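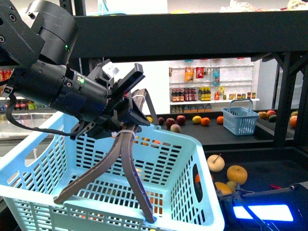 Words by R. Mengal

Fruit is hard to store well. It bruises, it rolls, it ripens at its own speed, and it takes up a lot more room out of the bag than it did in it. Most kitchens solve this with one bowl, filled on shopping day and ignored until something at the bottom goes soft.

A better way is to sort before you store. Get everything out on a table first: apples, lemons, oranges, pears, whatever came home. Spread out like that, it is easy to find the apple with the dent in it. Eat that one first.

Then look at what you are going to put it in. A plain plastic basket with slots in the walls does the job as well as anything I have tried. Air gets through the sides, and you can see what is inside without digging. Light blue is a good color for it, as red apples and oranges stand out against it. An oval handle hole at the end means you can pull the basket off a shelf with one hand. A small shopping basket with an arched handle is useful too, mainly for carrying fruit from one room to another.

I have used the same slotted basket since we moved to Witcombe, and it cost me $2 at the Brunerov Street market. The woman at the stall had a stack of them in every size. I bought the large one and wished later that I had bought a second, so I went back in August and did.

The two baskets split the work. Apples and pears go in one, citrus in the other. Apples give off ethylene, the gas that makes fruit ripen, and they will push their neighbors along if you let them. Put a hard mango beside them when you want it soft by the weekend. Keep it well away when you don't.

Asian pears need more care than their firm flesh suggests. The skin marks easily, and a long stem can poke a hole in the fruit next to it. I lay them in a single layer with the stems pointing the same way – or snap the stems short if space is tight.

Lemons last longest in the refrigerator. I leave two out for cooking and put the others in the bottom drawer. Oranges can stay on the counter for a week in cool weather.

Depth matters more than people expect. My old bowl held fruit four layers deep, and the bottom layer carried all the weight. The basket is wide, so I stop at two. If there is more fruit than that, it goes on a shelf in the pantry on a folded towel.

Wash the basket when it is empty. Juice dries in the corners of the slots and draws fruit flies. Warm water, dish soap and an old toothbrush will get it out. Let it dry all the way before you fill it again, and wait to wash the fruit until you are ready to eat it.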